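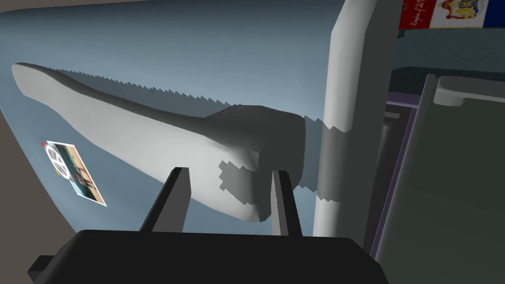 Call for participants: reviewers for a code of practice on household robot arms

Naltisora is seeking eight reviewers to comment on the second draft of its code of practice for two-armed robots working in simulated kitchens. The draft covers the handling of blades, working distance from people, and the keeping of records when a task is stopped early.
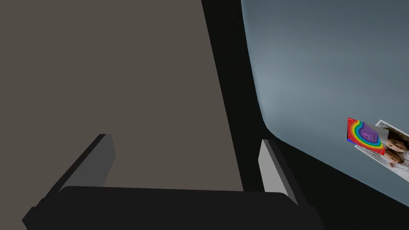 Empty gripper, simulated view.
Issued by Iida Rautiainen, Standards Officer, Naltisora

Applicants should have worked in machine safety, occupational health or robot programming. Experience of writing standards is welcome but is not required. Reviewers will read some 700 clauses and notes over the review period and return written comments on the form provided.
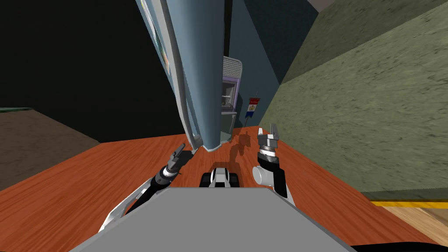 Each clause is to be read by at least two reviewers, who will not see one another's comments until both sets have been received. A fee of 535 euros is payable on completion. Meetings are held online, with one closing session at our Lotlow office.

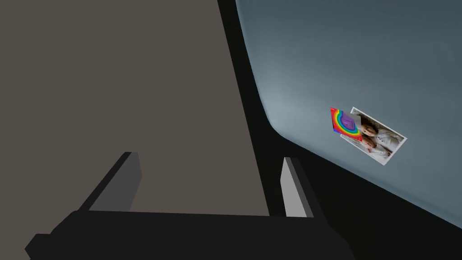
Gripper with open fingers, simulated view.

Applications, quoting reference 841, should be addressed to Sirkka Kiiskinen and must arrive by Tuesday, May 16, 2023. Please enclose a short CV and declare any commercial interest in the equipment covered.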